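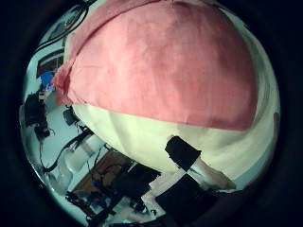
Tamara Ciobanu replied that the folding itself takes a morning to learn, and that keeping the fold lines consistent takes longer.

Horer, Stonport, is seeking 3 garment handlers for a study of how soft clothing is laid out, lifted and folded on a flat table. Each session lasts 60 minutes and covers 28 items. The work is done standing.
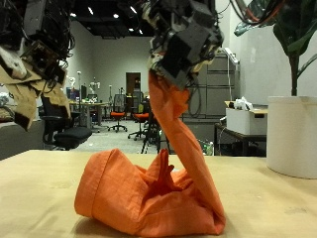
Applicants must be able to tell a sleeve from a trouser leg by touch, turn a garment right side out and record each fold on a paper form. Previous laundry or shop work is useful but not required. Sessions run in February, starting at 9.30 am. Travel within Stonport is refunded.

Apply in writing to Clive Greenwood, quoting reference 32.
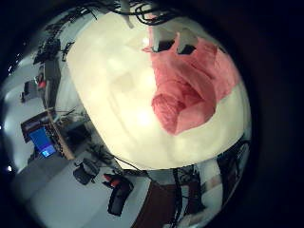

Crumpled cloth on the table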